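Search this guide
Enter a keyword or part number
Updated May
By Joanne Catterall

Section 6: Fitting and Starting the Evon Bathroom Extractor Fan

Read this section through once before you begin. It covers the ceiling-mounted Evon fan with the standard timer. If you have the wall-mounted version, use Section 8 instead; the duct run is different and the backdraft flap goes in the other way around.

You will need a stepladder, a pencil, a drywall saw or hole saw, a Phillips screwdriver, a flat screwdriver with a narrow tip, foil tape, two hose clamps and a voltage tester. A dust mask and eye protection should be worn for all cutting.

CAUTION: Turn off the power at the breaker panel before you touch any wiring. Switching the light off at the wall does not make the circuit safe. Test every wire before you handle it.

CAUTION: Wiring must meet the code where you live. If you are not sure of the rules, have a licensed electrician do steps 8 to 12.

Choosing the position

1. Pick a spot as far from the door as you can, so that fresh air is pulled across the whole room. Near the shower is best, but not directly over it unless your local code allows it.

2. Go into the attic and check the spot from above. Look for joists, pipes and cables. Move the position if any of these are in the way.

3. Hold the paper template against the ceiling and draw around it. The template is in the bottom of the box, under the cardboard tray — it is easy to throw out with the packing.

Note: Older plaster ceilings may crack at the cut. Put masking tape over the pencil line first and cut slowly through the tape.

Mounting the housing

4. Cut out the opening. Keep the saw upright and stop if you feel it touch wood.

5. Slide the housing up into the opening with the duct collar facing the outside wall. The two spring arms should snap out and rest on the back of the ceiling. If one arm stays folded, press it outward with the flat screwdriver.

6. Fix the housing to the nearest joist with the four long screws. Do not overtighten them. A twisted housing makes the fan wheel rub, and you will hear it as a steady tick.

7. Push the duct over the collar, tighten a hose clamp around it and seal the joint with foil tape. Keep the duct as short and straight as possible. It must end outdoors, never in the attic. Clamp and tape the far end in the same way.

Wiring

8. Confirm that the power is off. Test again.

9. Remove the small cover on the side of the housing and feed the supply cable through the clamp.

10. Connect the wires as shown on the label inside the cover. The switched line goes to the terminal marked T.

11. Tug each wire gently. None should move.

12. Tighten the cable clamp and put the cover back.

Setting the timer

13. Find the small dial beside the fan wheel. Turn it fully to the left for the shortest run-on time, or to the right for the longest.
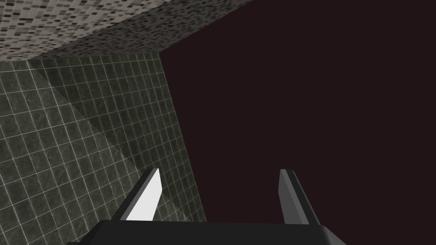 14. Start with the dial in the middle. After a week of normal use, check for damp along the tops of the walls in the morning. If it is still there, turn the dial a little to the right. Shut off the breaker before each adjustment.

15. Clip the grille in place, turn the breaker on and run the fan. Hold one sheet of toilet paper near the grille. It should be drawn up and stay there.

If the paper falls, check that the door has a gap under it. A tightly sealed room gives the fan no air to move. Next, check the outside vent — the flap is sometimes stuck shut with paint.

Care

Take the grille down every few months and wash it in warm, soapy water. Let it dry before you put it back. Wipe the fan wheel with a dry cloth, with the power off at the breaker. Never spray cleaner into the housing.

Replacement grilles are listed under part 563. For units with serial numbers below 2000, order the grille with the longer clips.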